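판재 집성

판재 집성(板材集成, 영어: edge gluing)은 폭이 좁은 제재목 여러 장의 측면을 접착하여 하나의 넓은 판으로 만드는 목재 가공법이다. 섬유 방향을 서로 나란히 맞춘다는 점에서 단판을 직교시켜 적층하는 합판과 구별된다. 가구의 상판, 문짝, 도마, 계단 디딤판 등에 쓰인다.

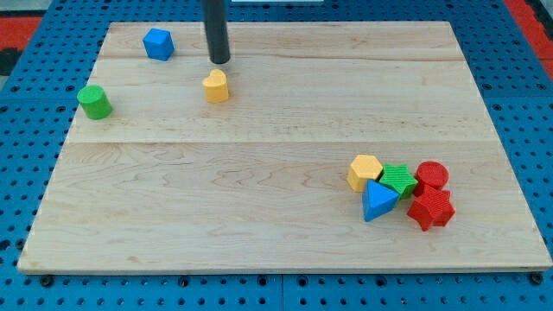 밝은색 단풍나무 판. 표면을 가로질러 희미한 이음선이 보인다.

개요
원목에서 한 장으로 얻을 수 있는 판재의 폭은 통나무의 지름과 제재 방식에 따라 제한된다. 폭이 넓은 무늬결 판재는 접선 방향과 방사 방향의 수축률 차이 때문에 너비굽음이 생기기 쉽다. 좁은 판재를 이어 붙이면 각 부재의 변형이 분산되며, 옹이나 할렬 같은 결점을 미리 제거한 재료를 사용할 수 있다. 다만 폭 방향의 수축과 팽창 총량은 같은 수종의 단일 판재와 큰 차이가 없으므로, 틀이나 다리에 고정할 때에는 움직임을 허용하는 철물이나 장공을 사용한다.

수종과 재료
경재로는 단풍나무, 참나무, 물푸레나무, 호두나무가, 연재로는 소나무와 삼나무가 많이 쓰인다. 단풍나무는 관공이 작고 흩어져 있는 산공재로, 조직이 치밀하여 접합면을 매끈하게 가공하기 쉽다. 반면 접착제의 침투가 얕고, 무딘 날로 가공하면 마찰열에 의해 표면이 경화되어 접착 불량이 발생할 수 있다. 심재와 변재의 색 차이가 큰 수종에서는 접착 전에 부재를 늘어놓고 색과 나뭇결의 흐름을 맞추는 배열 작업을 거친다.

함수율
접합할 부재 사이의 함수율 차이는 2퍼센트포인트 이내로 관리하는 것이 일반적이다. 차이가 크면 평형 함수율에 도달하는 과정에서 이음부에 단차가 생기거나 접착층에 전단 응력이 집중된다. 부재는 가공 전에 작업장 안에 쌓아 두고 주변 습도에 순응시킨다. 마구리면은 섬유 방향으로 수분 이동이 빠르므로 보관 중에는 도포제로 막아 두기도 한다.

접합면 가공
접합면은 수압대패나 긴 손대패로 직선을 낸다. 맞닿는 두 면의 각도 오차를 상쇄하기 위해 두 부재를 겹쳐 물리고 함께 대패질하는 방법도 쓰인다. 긴 부재에서는 중앙부를 미세하게 오목하게 깎아 양 끝에 압력이 더 걸리도록 하는데, 이를 스프링 조인트라 한다. 마구리 쪽이 먼저 건조하여 벌어지는 현상을 줄이기 위한 것이다.

이음 형식
평이음은 평평한 두 면을 그대로 맞대는 형식이다. 섬유 방향이 나란한 측면 접합에서는 접착층의 강도가 목재 자체의 섬유 직각 방향 인장 강도에 필적하므로 구조적 보강이 필요하지 않은 경우가 많다. 제혀이음은 한쪽에 혀를, 다른 쪽에 홈을 내어 끼우는 형식이며 정렬이 쉽고 접착 면적이 늘어난다. 비스킷과 목심은 주로 위치를 맞추는 용도로 사용된다.

접착과 압체
실내용에는 폴리초산비닐계 접착제가, 내수성이 요구되는 용도에는 요소·멜라민 공축합 수지나 폴리우레탄계 접착제가 쓰인다. 접착제는 얇고 고르게 도포하며, 압체 시 이음선을 따라 작은 방울이 연속해서 배어 나오는 정도를 적정량으로 본다. 클램프는 판의 윗면과 아랫면에 번갈아 배치하여 휨 모멘트를 상쇄한다. 압력이 과도하면 접착제가 밀려 나와 결교(缺膠)가 발생한다.

압체를 푼 직후에는 접착층 주변의 목재가 수분을 흡수하여 부풀어 있다. 이 상태에서 면을 고르게 깎으면 건조 후 이음선을 따라 얕은 골이 남는데, 이를 침하 이음이라고 한다. 충분한 양생을 거친 뒤 평면 가공을 하면 예방할 수 있다.

나이테 배열
인접한 부재의 나이테 방향을 엇갈리게 놓을 것인지 같은 방향으로 놓을 것인지에 대해서는 견해가 나뉜다. 엇갈린 배열은 판 전체의 휨을 줄이는 대신 표면에 물결 모양의 굴곡을 남긴다. 같은 방향의 배열에서는 하나의 완만한 곡면이 생기며, 틀에 고정하여 억제하기 쉽다. 목공 기술자 키르스텐 비아르드나손(Kirsten Bjarnason)은 『우벨덴 목공 편람』에서 고정되지 않는 판에는 전자를, 틀에 고정되는 상판에는 후자를 권하였다.

같이 보기
집성재
합판
제혀이음
평형 함수율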